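Protokoll der Arbeitssitzung der Projektgruppe Greifwerkzeug
Offene Werkstatt Kakmont, Gruppenraum im Erdgeschoss
Monat: Juli
Beginn: 18:30 Uhr
Ende: 20:45 Uhr
Anwesend: Projektleitung, Bereich Mechanik, Bereich Auswertung, Werkstattaufsicht, Schriftführung
Entschuldigt: Bereich Elektronik (schriftlicher Bericht liegt vor)

TOP 1 Eröffnung und Tagesordnung

Die Projektleitung eröffnet die Sitzung und stellt die Beschlussfähigkeit fest. Der Bereich Mechanik beantragt, den Punkt »Ersatzfinger« vor dem Punkt »Arbeitsplatz Küche« zu behandeln. Dem Antrag wird stattgegeben. Die Tagesordnung wird in der geänderten Fassung angenommen.

TOP 2 Protokoll der letzten Sitzung

Zum Protokoll der Junisitzung liegt eine Korrektur vor: Unter TOP 5 muss es »Zugentlastung« statt »Zugfeder« heißen. Das Protokoll wird mit dieser Änderung genehmigt.

TOP 3 Stand Handgreifer Marti

Der Bereich Mechanik berichtet. Der handgeführte Greifer Marti ist seit der letzten Sitzung durchgehend in Gebrauch. Das Spiel in der Parallelführung wurde durch Unterlegen der Führungsschiene beseitigt. Die Verschraubung der Frontplatten hatte sich zweimal gelöst und ist jetzt mit mittelfester Schraubensicherung versehen. Die Platten dürfen nur noch vom Bereich Mechanik abgenommen werden, weil nach jeder Demontage die Lage der Marker neu bestimmt werden muss.

Die Schriftführung fragt nach dem Verbleib der alten Markerblätter mit matter Folie. Diese liegen im Schubfach der Druckerstation und können entsorgt werden.

Beschluss: Eine Neuvermessung der Marker ist künftig im Werkstattbuch einzutragen. Ohne Eintrag gilt der Greifer als nicht freigegeben.

TOP 4 Ersatzfinger

Es liegen 2 Varianten vor. Variante A entspricht der bisherigen Form, Variante B ist im Bereich der Spitze schmaler. Variante B hat sich beim Fassen dünner Gegenstände bewährt, bei schwereren Teilen verbiegt sie sich merklich. Der Bereich Auswertung weist darauf hin, dass Aufnahmen mit unterschiedlichen Fingern nicht vermischt werden dürfen.

In der Aussprache wird angeregt, Variante B aus einem steiferen Filament zu drucken. Der Bereich Mechanik hält das für machbar, verweist aber auf die Belegung des Druckers durch andere Gruppen der Werkstatt.

Beschluss: Bis auf Weiteres wird ausschließlich mit Variante A gearbeitet. Ein Probedruck der Variante B wird nach Verfügbarkeit des Druckers angefertigt und in der nächsten Sitzung vorgelegt.

TOP 5 Arbeitsplatz Küche

Der Arbeitsplatz Küche am hellen Holztisch ist eingerichtet. Ziel ist eine Folge von Handgriffen rund um den kleinen Tischofen, die zunächst von Hand mit Marti geführt und später auf den stationären Arm Alla übertragen werden soll. Als Greifobjekt dient ein rötlich braunes Stück in der Art eines gebratenen Hähnchenflügels, das zwischen dem weißen Halter und dem Ofen bewegt wird.

Der Bereich Auswertung trägt vor, dass die glänzende Oberfläche des Stücks in der bisherigen Beleuchtung Schwierigkeiten bereitet. Der Schatten von Greifer und Unterarm fällt zudem breit auf die rechte Tischseite. Eine zweite Leuchte auf der gegenüberliegenden Seite wird vorgeschlagen. Die Werkstattaufsicht erklärt sich bereit, eine Klemmleuchte aus dem Bestand zur Verfügung zu stellen, sofern deren Leitung außerhalb des Laufwegs verlegt wird.

Ferner wird die Anordnung der übrigen Gegenstände erörtert. Die dreigeteilte Schale mit den Bohnen und die Flasche bleiben auf dem Tisch, werden in dieser Folge jedoch nicht gegriffen. Der Bereich Mechanik hätte die Schale lieber entfernt, um mehr Bewegungsraum zu gewinnen. Der Bereich Auswertung spricht sich für den Verbleib aus, damit die Umgebung nicht zu leer ausfällt. Die Projektleitung schließt sich dem an.

Die Ofentür ist bei Beginn jedes Durchgangs vollständig zu öffnen. Das Öffnen und Schließen der Tür wird als eigene Folge behandelt und ist vorerst zurückgestellt.
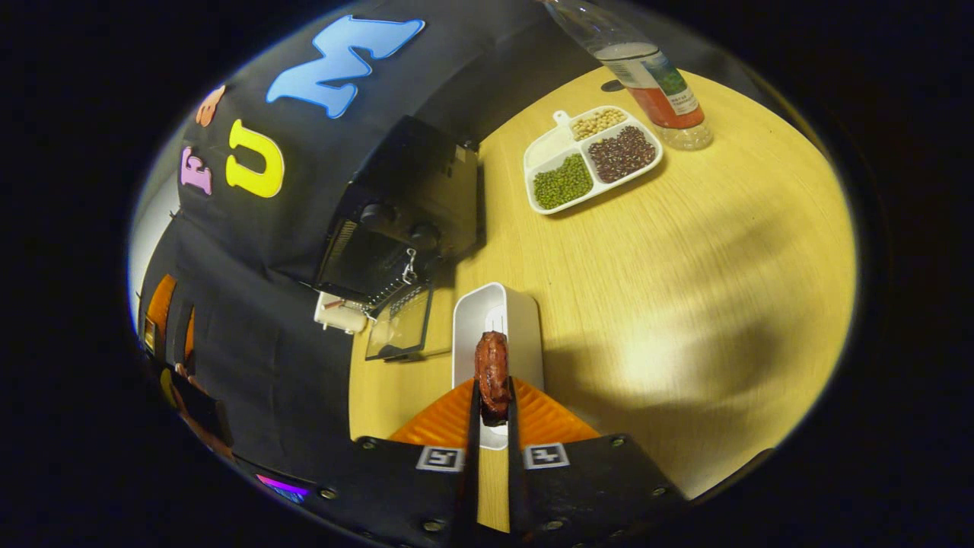
TOP 6 Aufnahmen und Auswertung

Der Bereich Auswertung legt die Zahlen vor. Bisher wurden 184 Durchgänge aufgezeichnet. Davon sind 26 nicht verwertbar, überwiegend wegen zeitweise verdeckter Marker. Die betroffenen Durchgänge werden nicht gelöscht, sondern in einem getrennten Verzeichnis abgelegt.

Die Ursache liegt nach Einschätzung des Bereichs Auswertung in der Handhaltung. Wird der Greifer beim Anheben stark gekippt, verdeckt das gefasste Stück leicht einen der beiden Marker. Den Bedienenden wird empfohlen, zuerst senkrecht anzuheben und erst danach zum Ofen zu schwenken.

Es wird diskutiert, ob die Ausgangslage des Stücks im Halter vorgegeben oder frei gewählt werden soll. Für die Vorgabe spricht die einfachere Prüfung, dagegen die geringe Streuung der Aufnahmen. Eine Einigung wird nicht erzielt. Der Punkt wird vertagt.

Die Dateibenennung bleibt unverändert. Eigene Zusätze im Dateinamen sind zu unterlassen, Bemerkungen gehören in das Beiblatt.

TOP 7 Stationärer Arm Alla

Der schriftliche Bericht des Bereichs Elektronik wird verlesen. Das Steuergerät ist in Betrieb, der Endschalter der zweiten Achse löst unregelmäßig aus. Ein Austauschteil wurde bei der Firma Pitley bestellt, ein Liefertermin ist noch nicht bestätigt. Bis zum Einbau darf Alla nur mit verminderter Geschwindigkeit und nur in Anwesenheit einer zweiten Person betrieben werden.

Die Werkstattaufsicht erinnert daran, dass der Not-Halt-Taster frei zugänglich sein muss. Bei der letzten Begehung war er durch eine Materialkiste verstellt.

Beschluss: Der Bereich vor dem Taster wird mit Bodenband markiert und bleibt frei. Die Übertragung der ersten Folge auf Alla beginnt erst nach Einbau des Endschalters.

TOP 8 Beschaffung

Folgende Posten werden genehmigt:
Filament schwarz, eine Rolle
Schraubensicherung mittelfest, eine Flasche
Bodenband gelb-schwarz
Markerfolie, selbstklebend, matt

Die Anschaffung eines zweiten Halters wird abgelehnt. Der Bereich Mechanik prüft, ob ein solcher in der Werkstatt gedruckt werden kann.

TOP 9 Nutzung der Werkstatt

Die Werkstattaufsicht teilt mit, dass der Gruppenraum abends ab 21:00 Uhr geräumt sein muss. Der Küchentisch darf zwischen den Terminen aufgebaut bleiben. Der Netzstecker des Ofens ist nach jedem Termin zu ziehen. Ein Heizbetrieb des Ofens ist am Arbeitsplatz nicht gestattet und für die Aufnahmen auch nicht vorgesehen.

Akkus sind ausschließlich im Ladeschrank zu laden.

TOP 10 Verschiedenes

Der Bereich Mechanik bittet um Rückgabe des Innensechskantsatzes aus der blauen Kassette. Es fehlt der Schlüssel der Größe 2,5.

Für den Tag der offenen Werkstatt soll Marti vorgeführt werden. Ob Besucher den Greifer selbst führen dürfen, entscheidet die Projektleitung nach Rücksprache mit der Werkstattaufsicht.

Offene Aufgaben

Mechanik: Probedruck Fingervariante B, Prüfung zweiter Halter
Auswertung: Merkblatt zur Handhaltung, Vorschlag zur Ausgangslage
Elektronik: Nachfrage Liefertermin bei Pitley, Einbau Endschalter
Werkstattaufsicht: Klemmleuchte bereitstellen, Bodenband anbringen

Die nächste Sitzung findet im August statt. Die Einladung ergeht gesondert.

Für das Protokoll: die Schriftführung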